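**Ticket 839 - electric steamer, buns sticking and wrinkling**

Status: open
Logged: 3 Oct 2025
Site: Illinero test kitchen

Buns from the Vamorel frozen pack are sticking to the steel tray and tearing underneath when lifted. Tops are wrinkled on most batches. Started after we went from the bamboo basket to the electric cooker.

Tried so far:

- Water down from 500 mL to 200 mL. Less drip from the lid, still sticking.
- Tray wiped with canola oil before loading. Helped at the edges only.
- Four buns per load, with gaps. No more joined sides.
- Lid left on after switching off, then tilted open slowly. Fewer wrinkles, but not gone.

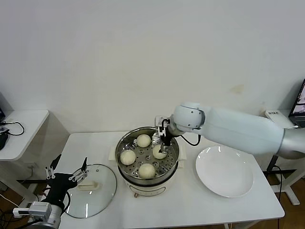

*Four-bun load on the bare tray, lid off, plate at right.*

Faint wrinkles show on the tops in this load. Spacing is fine, so I've ruled out crowding. The holes in the tray are small and I don't think they are the cause - the dough grips the flat metal between them.

Next: cut parchment squares, one under each bun, and repeat with 200 mL. If that fails, try the Altov silicone liner from the Fashola order, which is due this week.

Please don't scrub the tray with steel wool in the meantime.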